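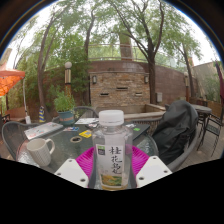
Entretien d'une table de terrasse à plateau de verre dans un espace partagé

Rubrique : Équipements extérieurs et parties communes
Publié le vendredi 16 juillet 2021

Percy Chambi

Madame, Monsieur,

Notre résidence, qui compte 54 logements, met à la disposition des occupants une terrasse meublée d'une table ronde à plateau de verre et de fauteuils assortis. Depuis le mois de juin, la table sert aussi bien à la pause qu'au travail : on y pose un ordinateur portable, des carnets, des papiers, une tasse, une bouteille de thé.

Deux difficultés se présentent. La première concerne les auréoles laissées par les boissons, que l'éponge ordinaire ne fait pas disparaître, le verre étant légèrement texturé et retenant les dépôts dans ses creux. La seconde tient à l'encombrement. Les petits objets (rouleau de ruban adhésif, cartes imprimées) restent sur place d'un jour à l'autre et le nettoyage est sans cesse reporté. Un dessous de verre rouge a été mis en service, ainsi qu'une plante en pot au centre de la table, mais je ne suis pas certain que cette dernière soit une bonne idée.

Je souhaiterais connaître la méthode de nettoyage recommandée pour ce type de surface, et savoir s'il convient d'établir un règlement écrit. Un devis de la société Prorkska pour le remplacement du plateau s'élève à 600 euros, dépense que nous préférerions éviter. 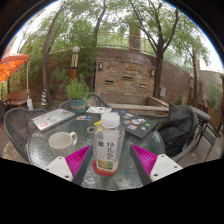
Nuria Arrieta

Le remplacement du plateau me paraît prématuré. Les auréoles de thé et les traces calcaires se traitent dans la grande majorité des cas par un nettoyage en deux temps.

Il convient d'abord de dégager entièrement la table et de dépoussiérer le verre avec une brosse souple. Procéder ensuite à un lavage à l'eau tiède additionnée de quelques gouttes de savon neutre, par petits mouvements circulaires, puis rincer. Si des cercles blanchâtres subsistent, appliquer un mélange à parts égales d'eau et de vinaigre blanc, laisser agir 4 minutes, rincer abondamment et sécher avec un chiffon microfibre. L'opération s'effectue à l'ombre, sur un plateau froid. Le vinaigre ne doit pas stagner sur le cadre métallique ; on l'essuiera sans attendre.

Sont à proscrire : la laine d'acier, les poudres abrasives et les lames de grattage, y compris celles vendues pour les plaques de cuisson.

S'agissant de la plante, elle peut demeurer sur la table à condition que le pot soit muni d'une soucoupe et soulevé à chaque nettoyage. L'eau d'arrosage laisse des dépôts plus tenaces que le thé.

Nuria Escobar

Chez nous, produit à vitres et papier journal. Résultat satisfaisant, je n'ai jamais employé de vinaigre.

Montserrat Lozano

Je souscris à la méthode exposée par Mme Arrieta, avec une réserve sur le papier journal, dont l'encre se dépose dans les reliefs du verre texturé.

Concernant le règlement, un affichage de quelques lignes suffit généralement. Celui de la résidence Istcombe, dont j'assure la gestion, est rédigé comme suit :

« Les utilisateurs sont priés de débarrasser la table après usage. Toute boisson est posée sur un dessous de verre. Les sacs et vêtements sont déposés sur les fauteuils. Les objets oubliés sont conservés à l'accueil pendant 2 semaines. »

Je recommande en outre de prévoir plusieurs dessous de verre, un seul étant insuffisant dès lors que la table accueille plus d'une personne. Les modèles en liège se dégradent à l'extérieur ; le silicone se rince facilement.

Percy Chambi

Je vous remercie de ces précisions. Le devis est mis en attente et le nettoyage au vinaigre sera effectué lundi matin, avant l'ouverture de la terrasse.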